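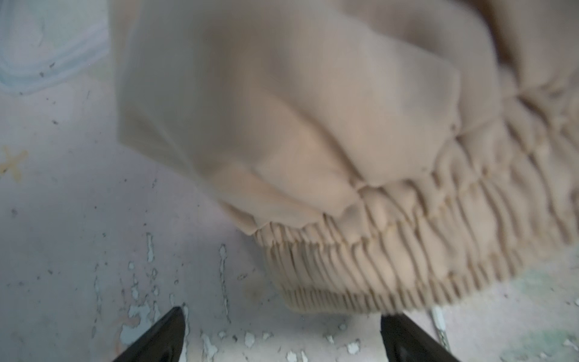 Mio Maruyama objected, in comments on an earlier version of this section, that drying time should not be treated as a property of the fiber alone, and that the way an item is sewn explains much of the spread we had put down to household habits. We accept the point. The model in this section therefore has separate terms for cloth weight, construction, and line position.

4.2 Construction and indoor drying time

The Vemville survey covered 286 households that dry laundry indoors for at least part of the year. Residents logged 1,713 items by type, wash setting, and the hour at which each item was judged ready to fold. Readiness was judged by hand. No moisture meter was supplied, and the logged hours should be read as reports of behavior. Items still on the line at 10 p.m. were entered as unfinished and treated as censored. Room humidity came from a single sensor per dwelling, placed in the room where most drying took place.

Cloth weight was the strongest single term, as expected. Construction came second. Among items of similar weight, those with a doubled or gathered edge were reported ready later than those with a plain cut edge, and the gap widened as humidity rose. Line position mattered mainly in small rooms, where items nearest the wall were the last to be taken down.

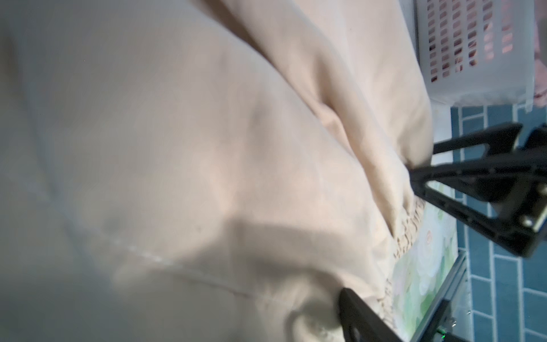 Flat bedding made up the largest share of the log and shows the construction effect in its simplest form. Most of the area of such an item is a single layer, and it dries at a nearly even rate when hung open. Two features interrupt this. One is the stitched line, such as the thin, pale one that curves across the cloth in Figure 3, if it closes a turned hem, where the layers share one exposed face. The other is the fold. A rounded ridge of the kind running diagonally in the same figure brings the cloth back against itself and reduces the area open to room air. Folding was recorded only as present or absent, so its depth is not in the model.

Figure 3. Beige cloth with stitched line and diagonal fold.

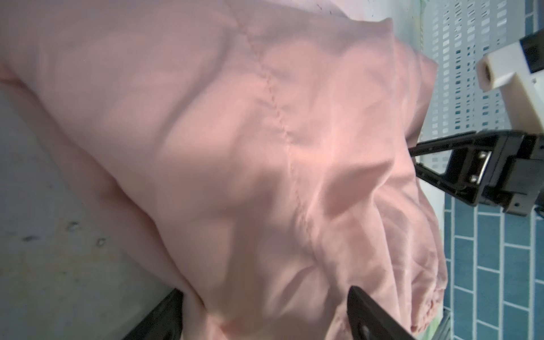

Rafsan Sultana asked whether residents simply leave gathered items up longer out of caution, having once put away a damp one. The log cannot rule this out. A partial check is possible in the Bakos subsample, where more than 40 households weighed items before and after drying. There the construction term was smaller but kept its sign. Section 4.3 repeats the analysis with the unfinished items removed.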